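Re: Pen holders for the shared tables

Riku Honda wrote:
> Are the mesh holders from Layug worth ordering for Barkton?
> We would need 5.

Yes, with one reservation – a single marker leans well over in them.

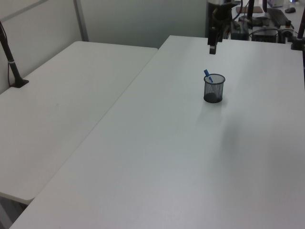

Desk accessories

Black wire mesh, solid base, thick rim. The mesh lets you check the contents from the side. For whiteboard markers I would store them cap up and keep 3 or 4 to a holder.

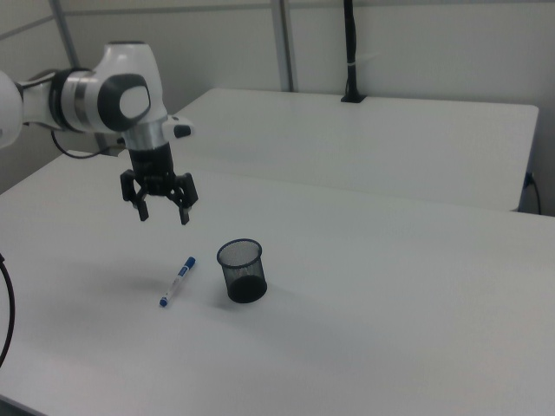

Blue-capped marker beside the mesh holder

Order code is 359.

Yaneth Cáceres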